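Ticket 447 - Replacement wrist tracking sets and paper-handling stations, budget hold

Status: Open, awaiting revised quotation
Opened by: Themis Sarantis
Assigned to: Pantelis Papadakis
Category: Equipment purchase / planning

**Summary**

The request for additional hand-tracking equipment for the paper-handling task was returned by Finance in November with a query on quantity and on the unit price. The form showed 10 wrist sets against an approved plan that covers 2 stations. The requester is asked to confirm what is needed before the order with Nikolaidis is released.

The task concerned is the squaring and sorting of loose sheets by hand, recorded with marker tags and a sensor module at each wrist. The recordings are intended for the automated sheet feeder planned under the Coltham project. No feeder hardware is to be purchased under this ticket.

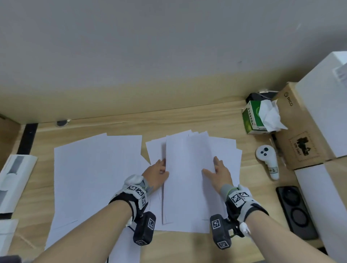 **Department of Applied Automation, Equipment Planning Office**

**Entry 1 - T. Sarantis**

The figure of 10 was carried over from an earlier draft in which each station was to hold five complete sets. That draft was withdrawn. The current plan calls for one left and one right set per station, plus one spare pair to be shared. Please treat the earlier quantity as an error on the form.

I would ask that the spare pair be kept. When a strap or a marker tag is damaged, the station cannot record until the part is replaced, and Nikolaidis does not sell straps separately.

**Entry 2 - P. Papadakis**

Noted. The quantity has been corrected to three pairs. I have the following points on the cost side.

1. The quotation on file totals 3,382 and was prepared for the old quantity. It cannot be used. A new one has been requested.
2. The quotation lists the sensor modules and the gloves on a single line. Finance requires them on separate lines, as the gloves are treated as consumables and the modules as equipment.
3. Delivery is charged per shipment. If the spare pair is ordered later, the charge will apply twice.

Please also confirm whether the headset controllers are included. The form mentions them under "accessories" with no price.

**Entry 3 - T. Sarantis**

The controllers are not part of this order and should be struck from the accessories line. We will continue with the ones on hand.

On the matter of desks: the two stations will use the present type of desk, with a cable opening at the back. No furniture is required. We do need one additional power strip per station. Charging, the sensor modules and the recording unit should not share one strip at the second station, where the wall outlet is on the far side of the room. I had left this off the form on the assumption that strips came from general stores. The stores desk at Staden has told me they no longer supply them to project rooms.

**Entry 4 - P. Papadakis**

Power strips may be added to this ticket. Please use the standard model from the Utano catalog; anything else needs a safety check and will delay the order.

I need a figure for paper as well. The task uses a good deal of it, and at present it is being drawn from the office supply, which has led to a complaint from the second floor.

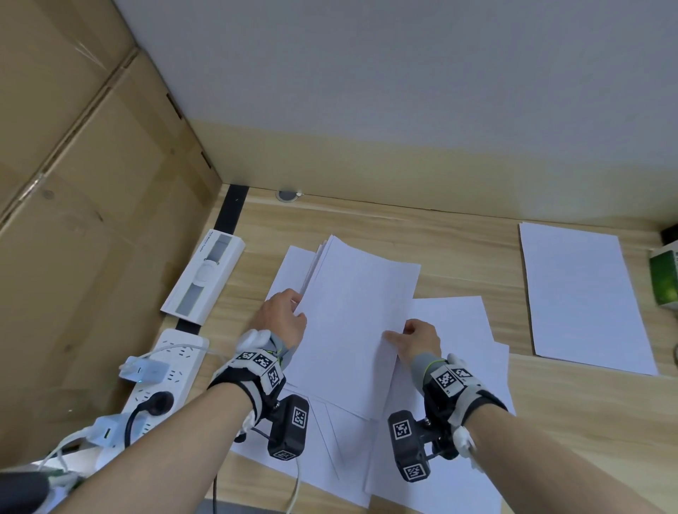 The complaint is a fair one, and the cost should sit with the project. Sheets that have been handled many times pick up a curl, and the operators have asked for fresh stock at the start of each session so that the recordings remain comparable. Used sheets can go back to the office printers for draft work if they are still in good condition. I suggest a separate paper line, reviewed each quarter.

**Entry 5 - T. Sarantis**

Agreed. I will keep a record of use for one month and supply a figure from that. Until then, please enter the paper line with no amount and mark it as pending.

One correction to my first entry: Nikolaidis has now replied and will sell the straps separately, but only in packs and with a longer lead time. I would still prefer the spare pair. Packs of straps could be considered in the next budget period.

**Entry 6 - P. Papadakis**

Form amended as follows:

- Wrist tracking sets: three pairs, gloves and sensor modules on separate lines
- Controllers: removed
- Power strips: one per station, Utano catalog
- Paper: pending
- Straps: deferred to next period

The hold remains in place until the new quotation arrives. Once it is attached, the ticket will go to Finance for release, and the requester will be notified through this system. Any further change to quantities should be entered before that point - after release, a new ticket is required.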